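The wiring stage of the cabinet restoration began in April, later than planned. Readers of this blog will recall that the previous entry closed with the shell back from the painter and the work on the interior still to be scheduled. The present entry records the preparation for that stage, the handling of the wiring, and several matters of storage and tidiness that had been neglected over the winter.

## Background

The cabinet is a wall-mounted control enclosure that formerly served a small greenhouse. It was purchased as a bare shell, without a door and without any of its original contents, and it carried a paper tag with the number 1184 in pencil. The meaning of the number has not been established. The tag has been retained in an envelope with the receipts.

When restored, the cabinet will hold the controls for the ventilation and the low-voltage lighting in the garden workshop. It is a modest purpose for so heavy a box. A new plastic enclosure could have been bought for less than the cost of the paint. The author wished, however, to keep the old shell in service, and the workshop has room for it.

## The Matter of the Color

Several correspondents have asked why the interior was finished in the same color as the exterior. The usual practice is to paint the inside of such a cabinet white or light gray, and the practice has much to recommend it. Labels are easier to read against a pale surface, and dropped screws are easier to find.

The decision was one of economy. The painter had mixed enough of the warm yellow for the outside and had a good quantity left over. A separate color would have required a separate charge and a further wait. The author agreed to a single color throughout and has not regretted it, although the finish is considerably glossier than expected. Under the workshop lights the interior throws back a great deal of glare, and it has proved more comfortable to work with the overhead fixture off and a lamp placed to one side.

Gloss paint also shows every mark. Anyone considering a similar finish is advised to obtain a small jar of the same mixture at the time of painting and to label it at once. The jar for this project was left unlabeled for a month and was nearly discarded with the old varnish.

## Preparation of the Workspace

Before any wiring was taken out of storage, the bench was cleared in full. This took the better part of an afternoon. The bench had become a place for objects that had no other place: seed trays, a broken latch, two incomplete sets of drill bits, and a bag of hinges from a project since abandoned.

The following order of work was adopted.

1. All items were removed from the bench and placed on the floor on an old sheet.
2. The bench top was swept, wiped, and left to dry.
3. Tools needed for the cabinet were returned to the bench.
4. Everything else was sorted into items to keep, items to give away, and items to discard.
5. The sheet was not put away until it was empty.

The fifth rule was the difficult one. The sheet remained on the floor for 3 days, and it was stepped around with some inconvenience. Without the rule, the remaining items would have gone back onto the bench by evening.

The small parts were moved into a set of Skulilance drawers, which had been bought for sewing supplies and never used for them. The drawers are shallow and do not lock, but they slide well and they fit beneath the window. Terminals, ferrules, and cable ties each have a drawer. Grommets share one with the adhesive clips. A further drawer has been set aside for parts whose purpose is unknown, and it is already the fullest.

## Laying Out the Wiring

The wiring had been stored in a paper bag and had taken on the shape of the bag. It was tempting to fasten it down immediately with ties and to correct the shape by force. A previous attempt of this kind, on a different cabinet, produced a run that was tidy at one end and strained at the other, and the whole of it had to be undone.

For this cabinet, the wires were to be laid loose inside the shell before anything was secured. The method requires only patience. The wires are allowed to find an easy curve, the curve is adjusted by hand, and the positions of the clips are decided afterward. 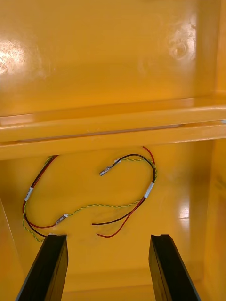 The three sets of conductors are easily told apart, with red, black, and the green-and-yellow pair each keeping a distinct appearance from one end to the other. This is a considerable help when the wires cross. It does not remove the need for labels. Color identifies the kind of wire, and a label identifies the particular one, and the two should not be confused at a later date by a person working in poor light.

The thick rounded lip across the interior deserves a remark. It was regarded at first as an obstacle, and there was discussion in an earlier entry of whether it might be drilled for a cable passage. That proposal has been withdrawn. The lip gives the compartment much of its stiffness, and a hole through fresh paint would have to be dressed and sealed. The wiring will be kept to the lower surface as far as possible, and any conductor that must go higher will be taken up at the side.

The loops have deliberately been left generous. It is always possible to take up slack, and it is seldom possible to add length without a joint. Joints inside a cabinet of this kind are permitted when properly made and properly housed, but the author prefers to have none. A wire that can be followed with one finger from beginning to end is easier to trust.

## Labels

Considerable thought was given to labeling, perhaps more than the size of the project justified. The first labels were handwritten on masking tape. They were legible and cheap, and they began to lift at the corners within a week. The second set was printed on Brarholm sleeves, which slide over the end of the wire and must therefore be fitted before the terminal is crimped. This was understood in principle and forgotten in practice on two occasions.

The current scheme is simple. Each wire receives the same mark at both ends. The mark consists of a letter for the circuit and a number for the position, and a written list of all marks is kept in a folder outside the cabinet. A second copy will be fixed to the inside of the door when there is a door. The list is written in pencil until the work has been inspected, and only then in ink.

## Clips and Fastenings

No holes will be drilled in the back panel for clips. The existing mounting points are sufficient for the plate that will carry the components, and the wiring can be supported with adhesive mounts in the remaining places.

Adhesive mounts are not universally admired. Their reputation has suffered from being applied to dusty surfaces and loaded too soon. The procedure to be followed for this cabinet is to clean each spot with a damp cloth, dry it, press the mount firmly, and leave it overnight without any load. A trial mount was fixed to a painted offcut and has held a bundle of keys since March. The author considers this adequate evidence for a lightly loaded run of wire in a dry workshop, and makes no claim for other conditions.

Ties will be closed by hand and trimmed flush. A tie cut at an angle leaves an edge that will scratch a wrist, and the paint would fare no better.

## Costs to Date

The expenses have been kept in a notebook and are given for the benefit of those planning similar work. Clips, sleeves, ties, and terminals together came to around 78 dollars, a figure that includes one packet of terminals in the wrong size. The packet had been opened and could not be returned. The paint was charged separately and was discussed in the previous entry.

The replacement hinges were ordered from Seppälä and arrived well wrapped. The door itself remains the largest outstanding item. One quotation has been received, from Vonditeck, and a second has been requested for comparison. The price quoted was fair, but the delivery period would carry the project well into the summer, and a temporary cover may be needed to keep out sawdust.

## Remaining Work

The following tasks are outstanding.

- Confirm the positions of the adhesive mounts and mark them lightly in pencil.
- Fit the remaining sleeves before any further crimping.
- Touch up the small scuff near the lower mounting point on the outside.
- Obtain the second quotation for the door.
- Arrange a visit from the electrician, who will make the final connections and inspect the whole.

The last item is not optional. The author arranges, labels, and fastens wiring with reasonable care, but does not connect it to a supply. Readers undertaking comparable work are asked to observe the same division and to consult the rules that apply where they live.

The folded sheet has been returned to the linen closet. The bag of hinges is still available, free of charge, to any reader who can collect it.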